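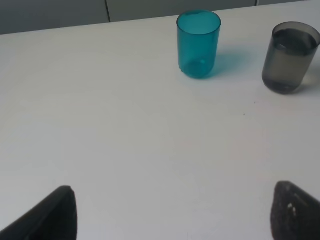
How a Sleeper Train Works

A sleeper train is a train with beds in it. It leaves one place in the evening and reaches another the next morning. Passengers travel while they are asleep, so they do not need a hotel for that night.

This page uses one route to explain the system. The route runs from Elanier, on the coast, to Prasivard, in the mountains. It is 455 kilometres long.

The parts of the train

The train has an engine at the front. The engine pulls carriages, which have no engines of their own. There are three types of carriage on the Elanier to Prasivard train.

A seated carriage has ordinary seats that tip back a little. It is the cheapest way to travel.

A couchette carriage has small rooms called compartments. Each compartment has bunks fixed to the walls. During the evening the middle bunks fold down flat against the wall and the bottom bunks are used as seats. At bedtime the middle bunks are lifted up and locked with a metal catch. Passengers get a sheet, a blanket and a pillow. They may share the compartment with people they have not met before.

A sleeping carriage has smaller compartments with fewer beds. The beds are already made up, and each compartment has a washbasin. A family can book a whole one.

The bunks run across the carriage, from one side to the other. When the train slows down, a sleeper in a bunk like this feels a gentle push sideways. The top bunk has a rail or a strap along the open side to stop the sleeper rolling out.

Why the train is slow

A fast day train could cover the distance in a few hours. The sleeper train takes all night on purpose. If it went at full speed it would arrive at three in the morning, when the cafes are shut and the buses are not running.

The timetable has long stops built into it. The longest is at Gastness, where the train stands in the station for over an hour. The doors stay locked and most passengers do not wake up. This spare time is called padding. If the train is late leaving Elanier, the driver can win back the lost minutes by making the stop at Gastness shorter.

Changing the engine

Gastness is also where the engine is changed. The line from the coast has electric wires above it. The line into the mountains does not, so a diesel engine takes over.

The change is done in this order. The brakes on the carriages are put on. The electric engine is uncoupled, which means unhooked, and drives away. The diesel engine backs up slowly until it touches the first carriage. A worker joins the coupling and then connects the air pipes for the brakes. The brakes are tested before the train may move. A passenger who is awake may feel a small bump and hear a hiss of air.

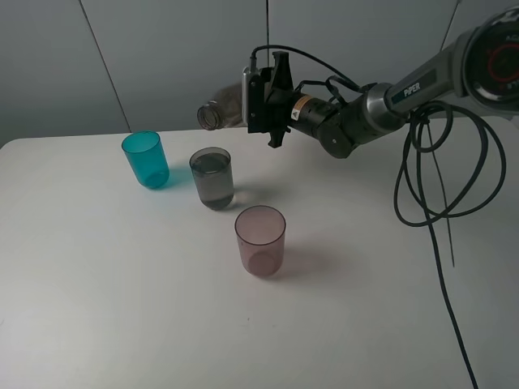 Ro-un Koo wrote in to ask whether the driver stays awake for the whole journey, and where the driver sleeps if not. One driver does not do the whole journey. A driver takes the train from Elanier to Gastness and gets off there. A second driver, who has slept during the day, takes it on to Prasivard. The first driver goes to a rest room near the station and drives another train back later.

The attendant

Each sleeping carriage has an attendant, who works through the night. The attendant checks tickets at the door, keeps a list of who is in which bed, and knows where each person is getting off. Some passengers leave the train early, at Haworth. The attendant knocks on their doors before the stop.

Electricity and water

The lights and heating need electric power. It comes from the engine, through a thick cable that runs from carriage to carriage. While the engine is being changed there is no supply, and batteries under the floor keep the small lights on.

Water for the washbasins is kept in a tank in the roof space. On this train each tank holds 300 litres. The tanks are filled at Elanier before departure. The water is for washing. Drinking water comes in sealed cartons.

Words to know

Berth: a bed on a train or a ship.
Compartment: a small room in a carriage.
Coupling: the part that joins two vehicles.
Padding: spare time in a timetable.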